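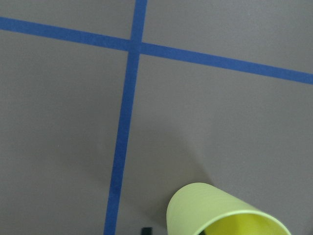
Donnerstag, 16. Mai 2019 | von Waltraud Eder

Tag der offenen Tür bei Zumeck, Halle 2, fast 510 Besucher, um elf war am Eingang kein Durchkommen mehr. Vorgeführt wurde Greifen und Sortieren, Ablauf wie im Oktober, nur mit längeren Pausen. Graue Fläche, mit blauem Klebeband in Felder geteilt, und der hellgrüne Becher liegt auf der Seite. Liegende Becher sind schwerer als stehende, meinte Bello Okeke, der die Vorführung für Akis gemacht hat. Die Kinder wollten natürlich genau das nochmal sehen. Und nochmal.

Fragen aus dem Publikum: viel zu Preisen (keine Auskunft), viel zur Sicherheit, eine zum Stromverbrauch. Das Gewinnspiel von Buvport lief nebenher, 121 Karten abgegeben, Ziehung kommt noch. Gewinner werden angeschriben, bitte nicht anrufen.

Vortrag Maldonado: 75 Stühle, alle weg, Rest stand hinten. Folien gibts auf Anfrage per Mail. Wer seine Jacke vermisst, blau, Größe M, liegt am Empfang.

Kontakt | Impressum | © 2019 Zumeck | Nach oben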